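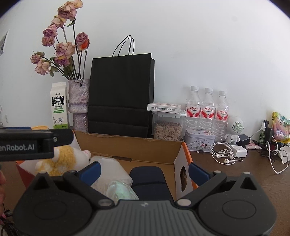 Eltgate Community Desk, Press Office

2022-01-29

FOR IMMEDIATE RELEASE

Clear a desk, fill a box: Eltgate drive opens at Lostach and Prirov

Short version first. Eltgate is asking households, students and office workers to clear one desk and fill one box. Any desk. Any box, as long as it closes or nearly does. Boxes go to the drop-off points in Lostach and Prirov, get sorted, then go back out to people setting up a room from scratch.

The drive is called One Desk, One Box. Second year running. Last year it brought in 744 boxes, most of them in the final week, which was a scramble and we would like to avoid it this time. Please come early.

What counts as desk stuff? More than pens. People keep soft toys on their desks, cushions, shopping bags with the handles still good, a vase of dried roses, snacks in tubs, a cloth folded in a corner. Some of that is for the box and some of it should stay put. Food stays home. Milk cartons, seeds, opened snacks, all of it, we can't take any, sealed or not. Dried flowers too, they shed over everything and the stems snap. Keep them on the desk where they look nice.

Yes please to plush toys, clean ones. Folded cloths and small blankets. Plastic cases with a lid that shuts. Mugs without chips, wraped in something soft. Cables that work. Paper bags and gift bags in decent shape, folded flat down the side of the box.

"People think it has to be a big clear-out and then they don't start," said Kristóf Virág, who runs the drive for Eltgate. "It's a desk. Do it after dinner. I did mine in the time it took the rice to cook and I had a box by the door before we ate."

Fruit boxes and gift boxes are best, the kind with hand holes on the sides. They carry well and they stack. Don't bother covering up the old printing, we don't mind what the box used to be for. A torn edge is fine too. If the bottom sags put a strip of tape across it and then one more. 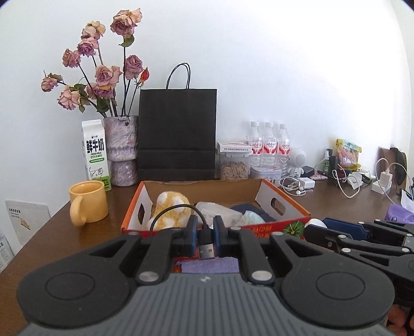
Cables were the headache last year. Loose ones work their way to the bottom, knot round everything, and the sorting table ends up with a ball of cord and no idea what goes with what. So, new rule. One cable, one twist tie or rubber band, and a scrap of paper saying what it charges if you know. If you don't know, write "don't know". USB leads are wanted most. Please try them at home first.

Mugs next. Line the box with a cloth or a soft toy, then set the mug in last, on top, handle facing in. Glass vases we will take if empty and padded. Anything in a clear plastic bag is easier for us to check, so bag up the small things if you have bags around.

Gál, the shelving and storage shop in Lostach, is lending tables for the sorting and has put aside 50 flat-pack boxes for anyone who turns up with things in their arms and nothing to put them in. First come first served.

Limit is 3 boxes per household at Prirov, where the storage room is small. No limit at Lostach. Pick-up can be arranged for anybody who can't carry a box down, ask at either desk and leave a phone number. Allow four days for a call back.

Boxes are sorted as they arrive. Anything we can't pass on is put by for the donor for a week and then recycled. If you packed something by mistake (house keys, last year, twice) tell us quickly and tell us what the box looks like, color and any writing on it.

A second round is planned for May, mainly for students moving out. Details to follow when we have them.

Photos and interviews: Kristóf Virág is availble at the Lostach drop-off during opening hours and can show press round the sorting tables. Please let the desk know before you come, the room is narrow and the tables take up most of it.

Press contact: Kristóf Virág, Eltgate Community Desk, Lostach

ENDS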